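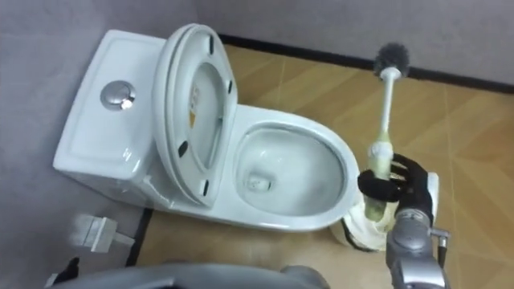
Keeping a cleaning humanoid ready for work: project report, Robotics Maintenance module, Grindon College

My project was the upkeep of one humanoid robot, which everybody in the Amundsen lab calls Graveck (after the name on its project folder, Trerisia-Graveck, and nobody can manage the first half before coffee). I looked after it for a term that ended in December, and most of what I know about it I learned with a torch in my teeth.

The job we gave it was cleaning a toilet. I know, glamorous! But it's a good test of a machine, as it has to reach down low, bend its knees, hold things that were made for people, and do all of it next to water.

The first thing I had to sort out was the daily start-up. My checklist began as a full side of paper and got shorter as I worked out which bits mattered to me. I go round the feet first, then the knees, then up the arms looking at every screw head I can see on the shells. One had backed out by half a turn in my second week and I only spotted it as the cover rattled when I tapped it. After that I put a dab of paint across each screw and its cover, so that a broken line shows me where to look.

Then it's the hands. They're black, with fingers, and they pick up everything! Hair, limescale dust, bits of paper towel. I use a soft paintbrush and a barely damp cloth, and I open and close each finger slowly from the laptop with my ear right next to it. A healthy finger hums. A gritty one sort of ticks.

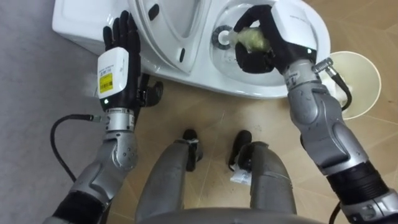 Wrists, cables and water

The white wrist modules took up more of my time than anything else. Each has a small green light on it, and I got into the habit of looking at both lights before I looked at anything on the screen. Twice in the term we lost contact with a hand halfway through a run, and both times it was the connector on the cable outside the arm. It was done up finger-tight and the arm was slowly working it loose as it bent down to the bowl. I re-routed the cable with a bigger loop so it doesn't pull when the elbow straightens, and marked the connector with a line of paint as well.

Scrubbing with a sponge is harder on the robot than using a brush. With the brush you've got a long handle, so the hand stays up out of trouble, but with the sponge the fingers go right down inside the bowl. I raised the lowest point the wrist was allowed to reach and did the whole set again from the top. After every sponge run the fingers got wiped and left for 2 hours before I'd power that hand up again. My supervisor thought this was fussy – maybe it was, but I never had a wet finger joint fail on me.

I logged 96 runs altogether, with brush, sponge and pouring all mixed in. The limit I set myself was a full service at 400 joint cycles on the wrist, which came round far quicker than I'd planned for, so there are gaps in the log where I was sat on the floor with the covers off. 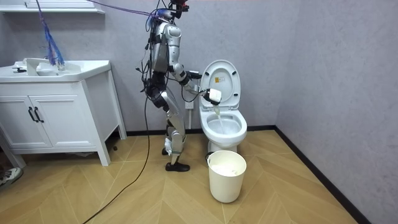

Pouring was the job I worried about least and ended up fiddling with most. The container has to be held firmly enough not to slip, but if the grip is set too high the plastic squashes and you get a gush in place of a thin stream. I dropped the grip force in small steps and slowed the tilt down. I also moved the start position back a little, so the robot leaned forward less from the waist and the overhead cables had more slack to play with.

Those cables want a section of their own, but I've run out of pages. In short: untwist them before every session, check them where they leave the back and shoulders, and keep the floor cable away from the feet. I stepped on it more often than the robot did.

If I had the term again I'd write the log by joint and not by date. Finding every note about the right wrist meant reading the whole book twice. The spare connectors are in the second drawer, along with the paint.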